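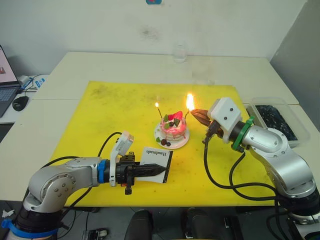
Kwok-wai Wan · 26 de abril de 2022 · Hilo

Hoy toca hilo de tartas de cumpleaños, un tema que me hace muchísima más ilusión de la que debería. ¿Por qué soplamos velas? ¿Por qué pedimos un deseo? ¿Y por qué mi familia lleva años discutiendo por el bizcocho? Abro hilo 🧵

1/ Empiezo por lo mío: aprendí a hacer tartas con un cuaderno heredado de mi vecina, la señora Venkataraman. Tiene 101 recetas escritas a mano, muchas sin cantidades («harina, la que pida»). Una maravilla de cuaderno, con manchas de mantequilla y todo.

2/ Lo de las velas. Hay quien lo remonta a la Grecia antigua, con pasteles redondos ofrecidos a Artemisa, pero las fuentes son flojitas. Lo que sí está bastante documentado es la costumbre alemana del siglo XVIII, la Kinderfest: una vela por año cumplido y otra más por el año que viene. ¡Me parece precioso!

3/ En casa lo hemos simplificado: dos velas y listo, da igual la edad. Mi tía cumplió 30 tres veces seguidas gracias a este sistema.

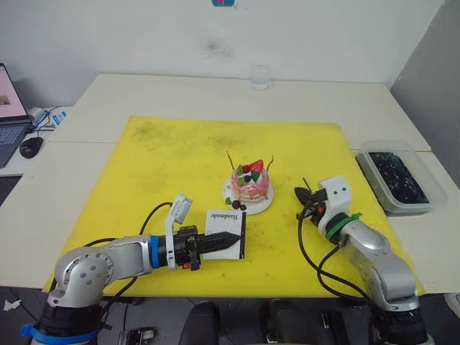 Rosa, con nata y fresa: mi combinación favorita de siempre 🍓

4/ Y ahora la fresa. Lo clásico del pastel japonés de Navidad es justo eso, bizcocho esponjoso, nata y fresas. Si lo hacéis en casa, montad la nata muy fría y parad ANTES de lo que os pide el cuerpo. Luego se afirma sola en la nevera, palabra.

5/ Para que el bizcocho no se seque, almíbar ligero: mismo peso de agua que de azúcar, un hervor y a enfriar. Yo le pongo piel de limón. Mi hermano le pone ron y dice que es «por la conservación», ejem.

6/ Debate eterno: ¿fruta fresca por encima o solo dentro? En el obrador Mandthorpe, donde hice un curso en enero, nos enseñaron a secarla con papel y colocarla al final del todo. Fueron 7 tardes y salí oliendo a vainilla de todas ellas. ¡Repetiría mañana mismo!
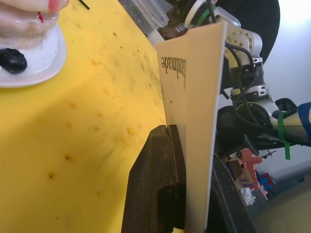 Uñas rojas, mesa amarilla y alguna miguita 💅

7/ Que no se me olvide la bebida. Con una tarta de nata a mí me gusta algo que limpie la boca: té verde frío, cava bien seco o una limonada con poco azúcar. El chocolate caliente guardadlo para el bizcocho solo, sin crema.

8/ ¿Y si sobra? (a veces pasa). La de nata, tapada en la nevera y al día siguiente fuera. El bizcocho sin rellenar se congela de lujo en porciones, envuelto bien apretado.

9/ Si queréis la receta base del cuaderno, la dejo mañana en otro hilo con las cantidades traducidas a gramos. Y contadme, por favor: ¿cuál era la tarta de cumpleaños en vuestra casa? Quiero leerlas todas 🎂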